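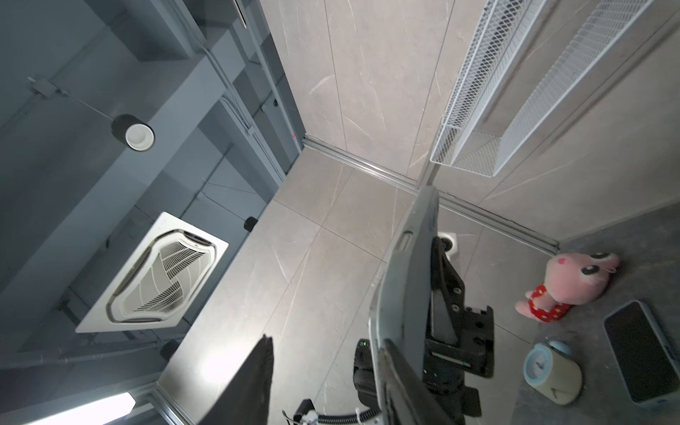
我们是一间只教挪威语的小学校，名字叫 Mekadora。不教英语，不教德语，瑞典语和丹麦语也只在学生实在好奇的时候顺嘴讲一点点。我是这里的校长兼老师兼接电话的人，这一页就由我来写，想到哪儿写到哪儿，你当听我聊天就行。第一次来的人多半会先抬头看：深蓝灰色的天花板，梁和线管都露在外头，垂下来一盏黑色外壳的吊灯，灯口里面一圈白光，再配上带白纹的浅灰色墙砖，常有人问我这是不是"北欧风"。我每次都只好说，我也不懂装修，但是刚好可以教你一个词，lampe，灯，跟英语差不多，重音在前面，好了，你已经会一个挪威语单词了！接下来学 tak，天花板（也是屋顶），千万别跟 takk（谢谢）念混。一个元音长，一个元音短，差这么一点点，你就会对着收银员真诚地说一声"天花板"。我自己干过这事，所以现在每个新班的第一节课都从这两个词讲起。

我是怎么开始教挪威语的

我学挪威语纯属意外。那时候我在一家叫 Clonditz 的海运代理公司做单证，每天跟提单、舱单、改港通知打交道，邮件全是英文。有个挪威客户的调度员写邮件很有意思，正文是规规矩矩的英文，但他转发过来的内部邮件忘了删，下面拖着长长一串挪威语。我看不懂，又特别想看懂，总觉得底下那一大段是在骂我们报价太贵。于是中午吃饭的时候就拿着词典一个词一个词地查，查了几封，发现人家在讨论周末小屋的烟囱该找谁来修。

就是这根烟囱把我拐进来的。我一个学会计出身的人，忽然对 pipe 这个词着了迷：在挪威语里它既可以是烟囱，也可以是烟斗。那天下午我把同事都问了一遍，"你们知道烟囱和烟斗是一个词吗"，没有一个人想知道。

后来我断断续续自学，走了很多弯路。最大的弯路是只看不说。我可以把一篇新闻连蒙带猜读完，一张嘴却连自己住在哪条街都说不清楚。再后来我请假去挪威西海岸待了一阵，以为能突飞猛进，结果下了船，码头上的大叔跟我说了一句话，我一个词都没听出来。我在课本里学的是以东部发音为底子的那一套，他说的是他老家的话，"我"不念 jeg，念 eg，"不"也不是 ikke，是 ikkje。我站在那儿，觉得自己好像学了一门别的语言。

那位大叔人很好，看我发愣，又慢慢说了一遍，还是方言，只是慢了。这件事我后来想了很久，现在也常跟学生讲：挪威人跟你说话，多半不会为了你换成"标准音"，他们在电视上、在议会里也照样说方言。你得从一开始就知道会有这么一回事，心里才不慌。

Sixten 是怎么来的

Mekadora 最早就两个人，一个是我，另一个是 Sixten Kvam。

Sixten 这个名字比较像瑞典人，姓 Kvam 又是很挪威的姓，他从小就在解释这件事，解释得已经很不耐烦了，所以我替他写在这里：妈妈瑞典人，爸爸挪威人，在挪威长大，名字是外公定的。完。请不要再在第一节课上问他了（问了他也会答，就是会叹一口气）。

我们是在一个语言交换的聚会上碰到的。他想练中文，我想练挪威语，两个人都很客气，结果讲了一晚上英语。第二次见面我们定了个规矩，前半段只说中文，后半段只说挪威语，谁先冒英语谁买咖啡。头一个月基本都是我在买。那家咖啡馆叫 Le Roux，在我们现在这栋楼的拐角，肉桂卷做得偏硬，但是坐多久都不赶人，我们最早的几个学生也是在那儿上的课，四张小圆桌拼在一起，讲义上全是咖啡渍。

Sixten 教发音比我好得多，这个我认。我教语法比他好，这个他也认，因为他从来不需要知道为什么。刚开始有学生问他，为什么这句话里动词要跑到主语前面去，他想了半天，说："因为不这样听起来很怪。"学生转过头看我，我就上去画格子。到今天我们还是这么分工，他说"很怪"，我来画格子。

说到格子，这大概是我们学校里被念叨得最多的东西了。挪威语的陈述句里，动词要待在第二个位置。"我今天去上班"，Jeg går på jobb i dag，没问题。可是你想把"今天"放到前面，就得说 I dag går jeg på jobb，动词 går 不动，"我"乖乖到后面去。中国学生特别爱说"今天我去上班"这个顺序，太顺口了，一直顺口到高级班。我就在白板上画一排格子，第二个格子涂满，动词坐进去，谁也不许抢。有个学生后来跟我说，她去挪威面试，紧张得手心冒汗，脑子里就剩那个涂满的格子。

我们都开什么课
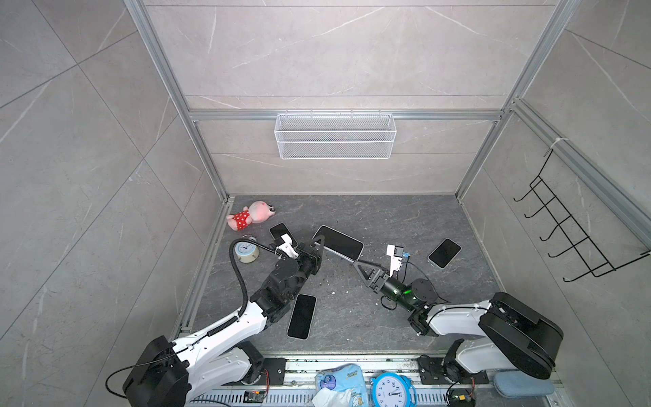 课程的名字起得很朴素，就叫入门、初级、中级、高级，我想过几个花哨的名字，Sixten 一听就皱眉，那就算了。

入门班是给完全没碰过挪威语的人准备的。会先花不少时间在声音上，很多人着急，觉得怎么上了好几节还在"啊""哦"。可是挪威语的元音真的值得花这个时间，尤其是 u 和 y，还有 ø 和 å。中文母语的人念 y 有优势，跟"鱼"的韵母挺接近的，稍微调一调就行，这一点可以得意一下。难的是 u，它既不是"乌"也不是"鱼"，舌头搁在中间某个地方，Sixten 会让你先念"乌"，再念"鱼"，然后停在半路上。整个教室都停在半路上的时候，声音非常奇妙，隔壁公司有人来敲过门。

再有就是声调。对，挪威语也有一点像声调的东西，在多数方言里，一个词的旋律分两种，同样的音，旋律不一样，意思就变了。最经典的一对是 bønder（农民们）和 bønner（豆子或者祷告），很多人念起来的音段完全相同，差别就在调子上。会说中文的人听到这儿往往眼睛一亮，终于轮到我们占便宜了！不过也别高兴太早，那个调子是铺在整个词上的，跟咱们一个字一个声调不是一回事，有的同学把两个音节硬念成三声加四声，听着像在跟谁生气。

从入门一直上到中级结束，全部算下来是91节课。有人一听这个数就往后退，我理解，但你不必一口气报完，按级别报，上完一级再想下一级的事。也有人反过来，一上来就要把所有的课都买了，我一般会劝他先上完入门再说。钱可以晚点给我，人别学伤了。

初级班开始大量开口。我们会练去药店、跟房东打电话、在群里请假、跟同事抱怨天气。跟挪威人抱怨天气是很安全的话题，不过抱怨完他多半会回你一句 Det finnes ikke dårlig vær, bare dårlige klær，没有坏天气，只有坏衣服。这句话在原文里是押韵的，vær 和 klær，我建议你背下来，到时候抢在他前面说，他会很高兴。

中级班读得多、写得多。我会让大家写信，给物业写、给幼儿园老师写、给以前的自己写都行。写给物业的最容易暴露问题，中文里我们习惯先铺垫一大段，"您好，不好意思打扰了，是这样的"，翻成挪威语，对方看到第三行还不知道你家到底是哪里漏水。这个班还会正经讲一讲两种书面语，bokmål 和 nynorsk。我们教的是 bokmål，学的人多，材料也多，但 nynorsk 我坚持要学生能读，就算只为了在西部看得懂告示。

高级班不定期开，人凑够了就开。这个班没有固定教材，大家带什么读什么，上一期读了一本讲灯塔看守人的小说，读得很慢，中间有两章全是海风，同学们怨声载道，读完又舍不得。

还有一个方言听力小组，算是我的私心，就为了码头上那位大叔。Sixten 托家里人和老同学录了很多日常说话的声音，讲怎么腌鱼的，讲邻居的狗的，讲小时候坐船上学的。录音里有风声，有锅盖声，还有人讲到一半去接电话。我觉得比棚里录的好用多了，真到了那边，人家就是这样跟你说话的。

我们用什么教材

主教材叫《Prorkonham》，是我们自己编的，名字取自课文里一个并不存在的小镇。小镇有渡轮、合作社超市、一位脾气很大的图书管理员，还有一个刚搬来的中国工程师，姓于，全书从头到尾都在找一双丢掉的羊毛手套。于工的手套到底在哪儿，入门册不会告诉你，很多人是为了这个才报的初级班，我没有夸张。

编这套书的时候我跟 Sixten 吵过很多架。比如第一课要不要教 Unnskyld（对不起、劳驾）。我说中国学生肯定想先学怎么跟人客气，他说挪威人在路上碰了肩膀，可能就哼一声"oi"，你教一堆客气话，他们用不出去。最后两个都放了，unnskyld 在正文里，oi 在旁边的小框里，还画了两个撞到肩膀的人。现在学生学得最快、用得最多的是那个 oi。杯子掉了 oi，迟到了 oi，作业没交，也 oi。

又比如"请"怎么说。英语有 please，挪威语没有一个可以到处贴的"请"，你要用语气，用 kan jeg få（我可以得到……吗），用最后的 takk。我花了整整一课讲这个，Sixten 看完说太长了，我说你们挪威人不觉得，我们中国人不知道"请"放哪儿，心里会难受一整天的。这一课保留了下来，是全书最长的一课。

入门册配了一本练习小册子，74页，骑马钉，可以摊平，我对"可以摊平"这件事特别坚持。听力录音都放在网页上，点开就能听。小册子后面附了一份词汇表，名词都标了词性，en、ei、et，不要偷懒只背单词本身，以后还债的时候很痛苦的。ei 这一类可以跟着 en 走，但是 ei jente、jenta 这样的说法你到处都会听到，早点习惯比较好。

上课大概是什么样子

早上的班人少，来的多半是自由职业的，还有把孩子送去学校之后赶过来的妈妈们。晚上的班从七点开始，下班赶过来的人会带着饭团或者面包，坐下先吃。吃归吃，嘴里有东西的时候我也会叫你回答问题，Sixten 比较有良心，他会等你咽下去。

每节课开头有一小段时间叫 småprat，就是闲聊。必须用挪威语，内容不限，说错了也先不改，我拿个本子记着，等聊完再一块儿讲。这一段是我最喜欢的。学到后来，大家的生活我都是用挪威语知道的，谁家的猫怀孕了，谁换了工作，谁的婆婆要来住半年。有一位老同学，从入门一直上到高级，我跟他在街上碰到，两个人用中文打完招呼，忽然就不知道说什么了，站了几秒，换成挪威语，一下子聊开了。

我们不打分。作业会改，改得很细，红笔绿笔都有，红的是错，绿的是"没错，但挪威人不这么说"。绿的往往比红的多。有学生抱怨过说宁可看见红的，红的知道往哪儿改，绿的像是在说"你这个人不太对劲"。我听完觉得有道理，后来在绿笔旁边都会补写一句挪威人会怎么说。

每年八月我们会停掉一部分常规班，办一个夏天的密集班，白天上课，傍晚一起做饭。做过鱼汤，做过华夫饼，挪威那种心形的，要配酸奶油和果酱，也有人坚持要配棕奶酪。棕奶酪这个东西，brunost，味道像焦糖又带点咸，每一期都会把全班分成两派，爱的人拿刨子一片一片刨着吃个没完，不爱的人连盒子都不想看见。我本人是爱的，而且跟 Sixten 比起来，我切得更厚，他觉得我这样不对。

我们还会教一些课本里很难写清楚的小地方。比如很多挪威人表示同意的时候，会一边吸气一边说 ja，像是被吓了一跳。第一次听到的人都以为对方不舒服。再比如 takk for sist，字面上是"谢谢上一次"，上回一起吃过饭、开过会，下回见面就说这一句。中文里没有现成的对应，我们班上的同学学会以后，在微信群里见面就发"谢谢上一次"，用中文发，已经成了毛病。

什么样的人会来找我们

各种各样都有。有拿到工作合同要过去的，有伴侣是挪威人的，有在造船和水产行业里跟那边打交道的，有做翻译想多一门语言的，还有听黑金属听进来的（这几位的词汇量很特别，会说"深渊"和"暴风雪"，不会说"土豆"）。有一位退休的地理老师，就想在火车上自己看懂站牌，她说别人帮她念出来的不算。也有纯粹喜欢的，没有任何用处，就是喜欢。我对这种学生格外有亲切感，我自己就是查烟囱查进来的嘛。

也有人来聊完以后，我劝他先别报。如果你下个月就要参加考试，现在还在零起点，我收了你的钱也变不出时间来，这种情况我会直说。如果你只是去旅游一个星期，那英语足够了，你来我这儿喝杯茶，我教你几句打招呼的话，不收钱。还有人想学"最纯正的北欧口音"，我得先问一句你说的是哪一个，光挪威自己就吵不完。

对了，考试。我们不是考试机构，也不发官方证书，只在你需要的时候陪你准备。报名、时间、要交什么材料，请以主办方公布的为准，别听群里的人说，也别听我说，我记性不好。

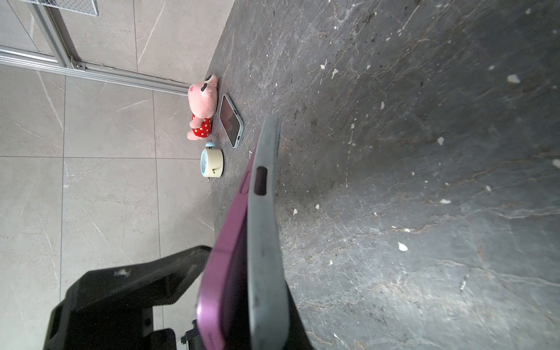
会英语的人学挪威语，是不是会快很多？

词汇上确实占便宜，hus 和 house，bok 和 book，vinter 和 winter，一看就认得，动词也不用跟着人称变，jeg er、du er、vi er，从头到尾一个 er，学过法语的人听到这里都要鼓掌。慢的地方在听和说，英语的节奏会跟着你跑过来，句子的顺序也爱照英语来。所以我们会请英语很好的同学在头几节课里忍一忍，遇到不会的词先用手比划，别急着拿英语垫进去。

再说几件报名前常聊到的事

插班是可以的，来之前跟我或者 Sixten 通个电话，聊一会儿，大概就知道你适合哪个班了。电话里不会考你，就是闲聊，你能说多少说多少，卡住了就讲中文。有的同学提前写好了稿子念给我们听，念得特别流利，我一打岔问了句"你窗外在下雨吗"，那边就安静了。这样也没关系，那就从安静的地方开始学。

每一级最多可以免费补两次课，补课跟别的班一起上，也可以约老师单独过一遍作业。再多我们就真的排不过来了，请体谅。出差多的同学，报名的时候先讲，我们看看哪个时段最合适。

小朋友的课我们目前不开。问的人很多，尤其是准备全家搬过去的，我也动过心，可是教孩子和教大人是两门手艺，我和 Sixten 都没有那个本事。孩子到了那边学得比谁都快，过半年就该轮到他们纠正你了，你还是先操心你自己吧。

如果你住得远，也有线上班，内容跟教室里的一样，småprat 照旧，只是华夫饼得你自己烤。线上班请尽量开摄像头，Sixten 要看你的嘴形，看不见嘴形，u 这个音他真的没办法教。

想先来看看的，提前打个招呼就行，旁听一节不要钱，坐后排，不会被点名……这句话 Sixten 让我划掉，他说他会点的。那就改一下：坐后排，可能会被点名，你说一声 oi 就好。

Vi sees！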